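Bench top color: light or dark?

Canda_shed
Posted 11 Apr 2023
I'm redoing the bench in the back room and can't settle on a color for the top. The old one was dark brown and I lost small screws on it all the time. I mostly do sorting and small repairs there. Light gray, off-white, or leave it dark?

zeng260
Light. Mine was dark for years and I painted it off-white in September. Two coats. It shows every mark, but I find things now.

Virgil Pană
I disagree with zeng260. Off-white under a strong lamp gives me a headache after an hour. Plain steel screws also get lost on it because they reflect the light. I use a dark green mat and have no trouble.

zeng260
Then turn the lamp down. A mat is fine until you need the whole bench.

erine_k
Depends what you put on it. If most of your parts are black, go pale – if they are bare metal, Virgil has a point. 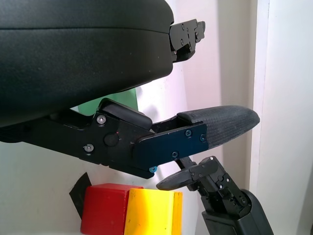
Sorting is where color helps me most, more than lighting or the size of the bench. I would pick the top for the darkest parts you handle and deal with the rest separately. Black plates have a clear outline against something pale, even the notched edge up there, while the little blue screw is the one I'd spot first among all that black. The silver ones catch the light, so they are easy enough on a dark part, but I would not want to look for them on white.

Canda_shed
Mostly black hardware and some bare screws. So pale top, dark tray for the screws?

erine_k
Yes. I have 12 trays from Cullitz, all dark, and they stack.

Virgil Pană
The tray I can agree with. I would still go light gray over off-white.

Canda_shed
Light gray it is. I'll sand the old top first and see what's under the brown.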